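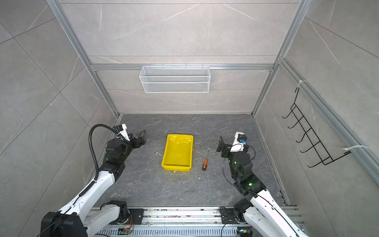 Die Zelle in der Padon-Werkstatt: zwei Arme, eine gelbe Wanne, ein Schraubendreher.

Zwei Arme in eine geflieste Zelle einbauen

Von Oliwia Chmielewska, offene Werkstatt Padon

Wer einen Roboterarm auf eine Tischplatte schraubt, hat einen Roboterarm. Wer zwei daraufschraubt, hat zwei Roboterarme und eine wandernde Tischplatte. Irgendwann im November hatte die unsere den Rand der Werkbank erreicht, und wir haben beschlossen, das Ganze ordentlich zu machen. Diese Anleitung beschreibt den zweiten Versuch. Der erste dient inzwischen als Blumenständer.

Vorausgesetzt wird, dass die Arme bereits laufen und jeder für sich ansteuerbar ist. Wer noch mit der Firmware kämpft, lese zuerst Kacper Czerwińskis Notizen im Werkstattordner. Sie sind kurz und schlecht gelaunt, stimmen aber.

Was man braucht

Aluminium-Nutprofil für Pfosten, Querschiene und Grundrahmen
Nutensteine, Winkel, Zylinderschrauben
große Wandfliesen, hell, und eine dunkle Bodenfläche
Abschlussleisten für die Kanten
Kabelbinder, mehr als man denkt
Wellschlauch für die Leitungen am Arm
eine flache Wanne für Kleinteile
einen Schraubendreher, den man wiederfindet

Schritt 1: Der Grundrahmen

Die vordere Schiene trägt beide Arme und bekommt jedes Moment ab, das die beiden erzeugen, wenn sie sich gleichzeitig für dieselbe Schraube interessieren. Unsere ist 1000 mm lang. Zuerst die Schiene ausrichten, dann die Füße der Arme lose aufsetzen, dann messen, dann noch einmal messen, dann festziehen. Lech Bednarek hat die Reihenfolge einmal umgestellt, um Zeit zu sparen, und dabei sehr viel über das Aufbohren von Langlöchern gelernt.

Die Arme stehen einander zugewandt, links und rechts der Mitte. Der Abstand ist richtig, wenn beide Greifer die Mitte des Bodens bequem erreichen und die Ellbogen sich dabei nicht grüßen. Das probiert man stromlos und von Hand.

Schritt 2: Pfosten und Querschiene

In die hinteren Ecken kommt je ein senkrechter Pfosten, dazwischen die Querschiene, etwas über halber Höhe. Höher sieht eleganter aus, aber dann kommt man an nichts mehr heran, was dort hängt. An der rechten Wand läuft bei uns noch ein Profil nach vorn. Daran sitzt ein schwarzes Drahtgestell mit Haken, befestigt mit weißen Kabelbindern. Ich hatte dafür Klemmen gezeichnet. Die Kabelbinder waren als Übergangslösung gedacht und haben inzwischen Bestandsschutz.

An die Querschiene kommt ein Drahtkorb, einfach eingehängt. Vor der ersten Fahrt in Richtung Rückwand gehört er in das Kollisionsmodell. Er ist aus feinem Gitter und für einen Arm, der es eilig hat, praktisch nicht vorhanden.

Schritt 3: Wände und Boden

Warum Fliesen? Leif Hallgrímsson hatte welche übrig. Nachträglich lassen sich auch technische Gründe finden: Sie sind steif, sie lassen sich abwischen, und eine helle Wand hebt sich vom dunklen Boden ab. Die Maserung ist Geschmackssache und für die Kantenerkennung eine Zumutung, dazu gleich mehr.

Die Wandplatten von unten nach oben setzen und den Stoß in der Ecke mit einer Metallleiste abdecken. Am Fuß der Rückwand ebenfalls eine Leiste anbringen, sonst verschwinden in der Fuge Unterlegscheiben, und zwar immer die letzte passende.

Schritt 4: Leitungen

Leitungen am Arm kommen in den Wellschlauch und werden mit einem großzügigen Bogen über das Handgelenk geführt. Großzügig heißt: Der Greifer dreht sich bis an beide Anschläge, und der Schlauch spannt an keiner Stelle. Die Platinen sitzen vorn am Rahmen, wo man sie sieht und bei Bedarf beschimpfen kann. Leitungen an der Schiene entlangführen, Stecker beschriften, Foto machen. Der Satz »das merke ich mir« hat uns vier Abende gekostet.

Schritt 5: Handkamera prüfen

Den Arm langsam in Richtung der hinteren rechten Ecke fahren, Greifer leicht geöffnet und leer. Im Bild sollten beide Fingerspitzen, ein gutes Stück Boden und die Kante zur Wand liegen.
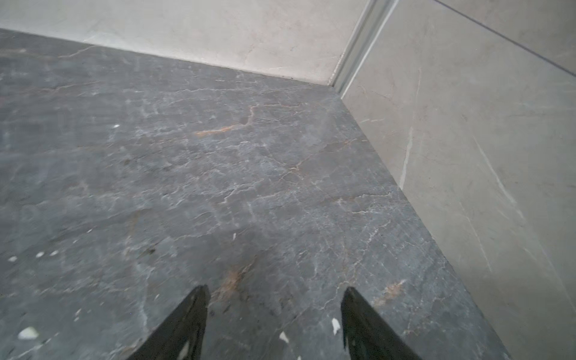 Blick der Handkamera in die Ecke: unten die beiden Greiferfinger, hinten die Metallleiste zwischen den Wandflächen.

Die Eckleiste ist ein brauchbarer Anhaltspunkt. Wenn sie bei derselben Armstellung plötzlich woanders im Bild liegt, hat sich die Kamerahalterung verdreht. Also Schrauben nachziehen und Kalibrierung wiederholen. Steht sie schief im Bild, ist das kein Grund zur Sorge, die Kamera schaut eben schräg.

Problematisch ist der Boden. Die helle Äderung im dunklen Grund liefert Kanten in jede Richtung, und unser Skript hielt die rostfarbene Linie eine Weile für einen Draht. Es hat mit bewundernswerter Geduld versucht, sie aufzuheben. Zwei Dinge helfen: ein Referenzbild der leeren Fläche, das man abzieht, und Fegen. Weiße Krümel sind für die Erkennung vollwertige Bauteile. Grażyna Śliwiński wollte sie kurzzeitig als Testobjekte ins Protokoll aufnehmen.

Schritt 6: Erster Lauf

Die gelbe Wanne in die Mitte stellen, den Schraubendreher rechts daneben legen. Der linke Arm fährt an den Wannenrand, der rechte an den Griff. Geschwindigkeit auf das Minimum, Hand am Not-Aus, Kaffee außer Reichweite aller Beteiligten.

Die glänzende Wanne spiegelt das Licht von innen, daher die Belichtung fest einstellen und die Automatik ausschalten. Der dünne Schaft des Schraubendrehers wird gern übersehen, der Griff zuverlässig gefunden. Dort greift man ohnehin.

Wenn es hakt

Der Arm bleibt mit Fehler 2802 stehen: Das ist unser eigener Code für »Handgelenk meldet sich nicht«. Stecker am Handgelenk prüfen, danach den anderen Stecker, den man für unschuldig hielt.

Greifpunkt wandert im Lauf des Abends: Füße auf der Schiene nachziehen. Bei uns war nach 17 Durchgängen Spiel drin.

Beide Arme wollen gleichzeitig in die Mitte: Eine Sperrzone anlegen und dem rechten Vorrang geben. Der linke gewöhnt sich daran.

Die Maßskizze hängt in der Werkstatt neben der Säge. Das Maß für die Pfosten ist dort durchgestrichen, gültig ist die Bleistiftzahl darunter.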